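Workshop check, second-hand desktop bench, Plustthorpe Repair Room
Date of check: 2018-02-01
Checked by: Florencio Cuesta
Previous check: August, by someone whose handwriting has defeated us all

Marks used: **OK**, **Fix** (do it before the next session), **Watch** (annoying, not yet dangerous).

## 1. Getting in and getting out

- [x] Main door opens fully. **OK.** It opens fully once the monitor boxes have been moved. They have been moved. I give it a fortnight.
- [x] Fire exit clear. **OK.** A bicycle was leaning on the wall next to it, which is allowed, in the way that standing next to a wet paint sign is allowed.
- [ ] Walkway between shelving and benches at least 90 cm wide. **Fix.** It is 62 cm at the narrow end, by the Skallden shelves. Anyone carrying a tower through there has to go sideways like a crab with a parcel. Either the shelves shift or the bench does.
- [x] Exit sign lit. **OK.**
- [x] Extinguisher in place, pin in, gauge in the green. **OK.** Please stop hanging lanyards on it.

## 2. Electrics

- [x] Bench sockets: no cracks, no scorch marks, no wobble. **OK.**
- [x] Test labels on all extension leads in date. **OK**, apart from the next line.
- [ ] Grey four-way lead, left bench. **Fix.** Label has been coloured in with biro. I admire the work but can't read the date. Withdrawn until retested.
- [ ] No extension lead plugged into another extension lead. **Fix.** Found one. Separated them. Both parties have been spoken to.
- [x] Kettle is on its own socket, away from the benches. **OK.** Descaling isn't on this form, but I would like it noted that I looked inside.
- [x] Master switch labelled and reachable without climbing. **OK.**

## 3. Lifting and shelving

- [x] Heavy machines on the bottom two shelves. **OK.**
- [ ] Nothing stacked above head height. **Fix.** A laser printer is on the top of the Skallden unit. It weighs what laser printers weigh. I asked how it got up there and was told "carefully".
- [x] Shelf units fixed to the wall. **OK.** Tugged each one. Nothing moved but me.
- [ ] Trolley wheels. **Watch.** One squeaks, one sulks. Brake holds.

## 4. Hand tools and small stuff

- [x] Screwdrivers back on the rack. **OK**, mostly. The good Kandasamy set has one empty slot, and has had since I started doing these checks.
- [ ] Screws in lidded pots. **Fix.** Found a saucer. It was full. Found a second saucer.
- [x] Cutters and pliers: handles sound, jaws meet. **OK.**
- [ ] Soldering iron stand and sponge. **Watch.** The stand is fine. The sponge could be used to sand a door.
- [x] Dead batteries in the marked tub, terminals taped. **OK.** Lovely neat taping, whoever you are.

## 5. Open machines

This is the part people skip, usually on the grounds that they have opened hundreds of the things. So have I, and I have the knuckles to show for it.

- [x] Mains lead out of the machine before the side panel comes off. Out of the back of the machine, please, with the plug where you can see it.
- [x] Power button held down for a few seconds after unplugging. **OK.** Seen done, without being asked.
- [x] Power supplies stay shut. No exceptions, however interesting the rattle.
- [x] Case on its side on a flat, steady surface, open side up. **OK.** We had enough of people working on uprights with one hand and holding them up with the other.
- [ ] Side panels stored flat under the bench. **Fix.** One was propped against a stool at shin height. I found it with my shin.
- [ ] Sharp edges checked before hands go in. **Watch.** Drive cages are the usual culprits, so run your eye along the metal before your fingers.
- [ ] Cables inside the case kept out of the way of whatever you're removing. **Watch.** Power wires have a gift for looping round the one thing you want to lift. Unhook them first. Don't pull.
- [x] Latches and coloured tabs tried before force is. **OK.** Blue plastic generally means "press me", and a latch costs more to replace than the two minutes spent looking for it.
- [x] Graphics cards released at the slot as well as the bracket. See the black one installed across the green board.
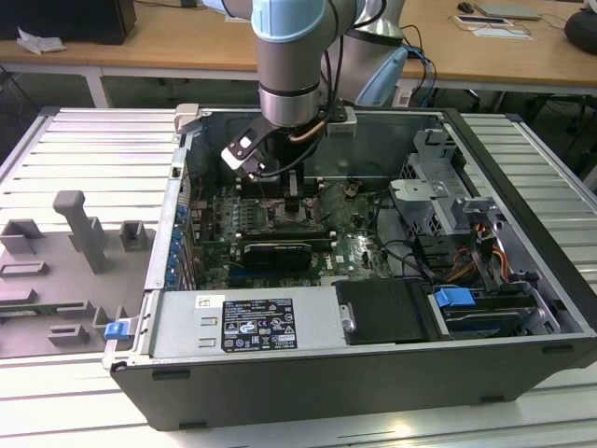 - [ ] Cards and memory put in bags once out. **Fix.** Bags are in the drawer marked BAGS. Memory was in the drawer marked BISCUITS.

## 6. First aid and welfare

- [x] Kit stocked. **OK.** Plasters are going down quickly; see remarks on shins and knuckles.
- [x] Eyewash in date. **OK.**
- [ ] No food on the benches. **Fix.** Crumbs found in a keyboard, though in fairness they may have arrived with it.
- [x] Heater guard in place. **OK.** The Grilletti heater still smells of toast for the first few minutes. No toast involved. I checked.

## Before next session

1. Retest or bin the grey lead.
2. Get the printer down. Needs a proper step and a second person.
3. Widen the walkway.
4. Lids for the screw pots.
5. New sponge.

Signed: F. Cuesta

*Added in pencil underneath:* printer is down. It's now in the walkway.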